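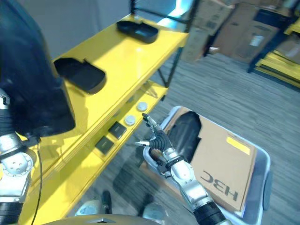 Kirsten reckons yellow is a ridiculous colour for shelves and that I'll be sick of it by October. She told me so on the phone before I'd even finished saying how pleased I was. Well, I've been looking at it all day and I love it more than ever! It's so cheerful against that pale grey wall.

May 31, 2022

Stockroom day at last. I've been itching to get at it for weeks, and this morning there were no deliveries and no excuses, so on went the old jumper and the radio and off I went.

Started with the top shelf. The two black trays are up there now, one down towards the far end and the bigger one nearer to me. I did wonder about buying a whole set (Hiebert do them in packs of 6) but I think I'd only fill them. Give me a tray and it'll be full of elastic bands and dead pens by teatime.

The shelf underneath is where I got a bit carried away. I put the little white discs towards the back and the small dark squares in front, sort of in a line, and then stood there admiring them like a shop window. Such a silly thing to be happy about, four small things on a shelf, but after months of everything being heaped on everything else it felt like a proper treat. You can see yellow between them! Actual shelf!

Then the grey bin on the floor. It's been my "deal with it later" bin since we moved over from the Varnow unit, and today was later. The brown box with H3C on it fits lying flat, with the padded black thing tucked in at the top of it, and I'm leaving it like that until Máté has had a look. He says he knows what he wants to keep. We'll see. I've asked him twice now and both times he's started telling me about his bike.

Dong-hyun rang at lunch about the labels. We can get a roll of 500 for hardly more than the 100, so I said yes, go on, and now of course I want to label everything. I've already drafted a list on the back of the Gatberg invoice and it's over two sides long. He thinks one label per shelf is plenty. I think he's wrong but I'll start with the shelves and creep outwards.

Ate my sandwich sitting on the step stool with the door open. Cheese and pickle, bit too much pickle.

Things still to do: find the other key for the side door, ring Dagmar about the spare brackets, sweep properly under the bottom shelf (didn't dare look), wipe down the uprights. The black ones show every bit of dust.

Knees are killing me. Might do the cupboard by the sink tomorrow if I can get down that low.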